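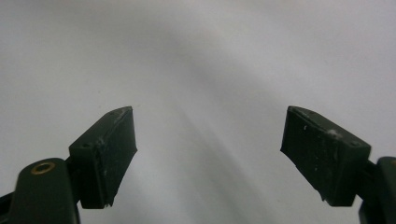

Noboru Nomura writes that a plain pale wall is a plain pale wall, that he has painted his own hallway with whatever was cheapest for years, and that anyone who pays double for a "self-cleaning white" deserves what they get. He may be right. We would like to find out, and for that we need people with walls.

Call for participants: the Lulthorpe pale wall trial

We are looking for 40 households in Lulthorpe and the villages nearby to live with a patch of painted wall for 18 weeks and tell us what happens to it.

The paint is Fuslow, a matt off-white made by Tridico. According to the tin it resists scuffs, doesn't show fingermarks, evens out the light in a dark room and "stays as fresh as the day it went on". We have read the leaflet several times and are still not sure what evening out the light means. Most matt whites look darker up in the corners and brighter in the middle, depending on where the window is, and we have yet to meet one that doesn't. Tridico says more than 3000 tins have been sold. It doesn't say how many people bought a second.

Your wall will have two patches side by side. One will be Fuslow and the other an ordinary trade matt in the nearest shade we can get. You won't be told which is which, and neither will the person who comes to look at them.

What we would ask of you

Pick a wall that gets some use. Hallways, stairs, the bit behind the kitchen bin, a child's room. A spare bedroom that gets opened at Christmas is no good to us, however nicely plastered it is.

Let Panasiuk, the decorators, in for a morning to fill, sand and paint. They bring their own dust sheets. They will move a sofa but not a piano.

Leave both patches alone for the first 14 days. After that, live as you normally would. If you normally wipe your walls, wipe them, with the same cloth and the same amount of elbow on each side. If you have never wiped a wall in your life, please don't start on our account.

Fill in a short sheet every fortnight. It asks which patch looks cleaner, which looks more even in daylight, which looks more even with the lamp on, and whether you have stopped noticing either of them. "Can't tell" is a proper answer and there is a box for it. We expect that box to be busy.

Let us visit once in the middle and once at the end. Visits take less than an hour, and we don't mind the state of the house.

Who can take part

You need to be over eighteen and either own your home or have your landlord's agreement in writing. A text message saying "yeah fine" has caused us trouble before, so please get something with a name on it. Damp walls, textured paper and gloss are out. Pale walls are easiest but we can cover a darker colour if you don't mind an extra coat and a longer morning.

Pets are welcome, dogs especially. A wet dog is a harder test than anything on the leaflet.

If you work for Tridico or for a shop that sells its paint, thank you, but no.

What you get

The painting is free, and at the end Panasiuk will come back and put the whole wall into one colour of your choice, from the trade range. There is no fee. We would sooner say so now than have you find it on the last page of the form. You will get a copy of the results whatever they are.

Who is paying

Tridico has supplied the Fuslow and nothing else. It has not seen the questions and won't see the answers before you do. It did ask for its own leaflet to be handed out at the first visit, and we said no - a person who has been told that a wall won't show marks tends to look at it differently. If we find that the paint does what the tin says, we will print that just as large as we would have printed the opposite.

We have our doubts about the whole idea of a white that looks after itself, and you may as well know it. The two-patch arrangement is there partly to protect the results from us.

How to apply

Send a note with your name, your postcode, the room you have in mind and a line or two on what usually happens to that wall. Sticky hands, bicycles and coats are all useful to know about. Notes can be handed in at the Panasiuk counter in Lulthorpe or posted there, marked "Wall trial". The closing date is 1 November 2019. If more people apply than we can take, we will choose for a mix of rooms, and busy walls will go ahead of quiet ones.

Mr Nomura has been sent a form.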